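Visit Report: Demonstration Day at the Starkutura Training Hall, Wevport

Prepared for the Ziltholm Technical Education Board by Gunnel Brekke

Purpose of the visit

In February a delegation from the Board traveled to Wevport at the invitation of Starkutura, which opens its training hall to schools and public bodies on one Saturday each winter. The Board is considering whether to add a unit on robot teaching to its two-year course in automation. Members wished to see how the work is organized, what skills it calls for, and what a classroom would need in order to offer it safely.

The delegation was received at 9:30 a.m. and stayed until shortly after 3 p.m. There were 17 visitors in all, including staff from the Strand campus, where the unit would most likely be housed.

Morning session: guiding by hand

The host's opening talk was brief. Starkutura records people carrying out tasks through a robot arm, and the recordings are then used to train software that attempts the same task without a person. Two methods are in use. In the first, the operator takes hold of the arm and moves it through the task. In the second, the operator stands apart and drives the arm with a remote device.

Visitors were invited to try hand guiding on a small arm set to low speed. The exercise was to lift a wooden peg from one tray and place it in another. Most found the first attempt awkward. The arm follows a push readily, but beginners tend to grip it too close to the wrist, and the motion becomes jerky. The instructor advised placing one hand on the forearm and the other near the wrist, and moving at the pace of someone pouring a full cup of coffee. By the third attempt most members were producing recordings the instructor was willing to keep.

The Board noted that hand guiding needs little equipment beyond the arm itself. It does, however, place the learner within reach of the machine, and our insurers will have to be consulted before any such exercise is approved for students under 18.

Remote operation

The second half of the morning was given over to remote control. Operators at Starkutura work in sessions of up to 163 minutes – a figure that includes rest breaks – and change places between sessions. New staff spend their first weeks on single objects before they are allowed to work with a mixed bin.

The difficulty, as the lead operator explained, lies in judging depth and contact. A person reaching into a box feels its wall at once. A remote operator must learn to read the same thing from sight and from small changes in how the arm responds. Trainees are taught to approach from above, to pause before closing the gripper, and to leave a failed grasp in the record instead of starting over. The last point caused some discussion among our teaching staff, who are used to asking students to hand in clean work. The host's view was that a recording in which the operator misses and then corrects can be as useful as one without fault.

The bins used for this practice hold a deliberate mixture. Clear items, soft shapes, and small tools with moving parts each call for a different approach, and operators are expected to decide for themselves which object to take first.

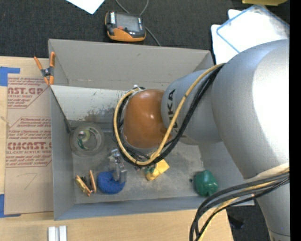 The order in which a bin is cleared is left open, although each operator must state the intended object aloud before moving. These spoken notes are kept with the recording. The Board considers this a habit that could be brought into our own workshops at no cost.

Afternoon discussion

After lunch the delegation met with the training manager to review costs and staffing. The hall aims for 1,000 usable recordings of a task before it is passed on for training. A school program would have no need of such a number, and the manager suggested that a class could learn a good deal from a much smaller set, provided the students reviewed one another's work.

Members asked about teacher preparation. Starkutura is prepared to receive two instructors from Strand for a short course in the spring. Travel and lodging would fall to the Board.

Matters for follow-up

The delegation recommends that the Board accept the offer of instructor training. It further recommends that remote operation be introduced before hand guiding, as the learner can then be kept outside the reach of the arm – an arrangement that the present workshop at Strand would allow with minor changes to the floor plan.

Questions about the storage of spoken recordings made by students remain open and have been referred to the Board's legal office. A written quotation from Starkutura will be circulated to members when it is received.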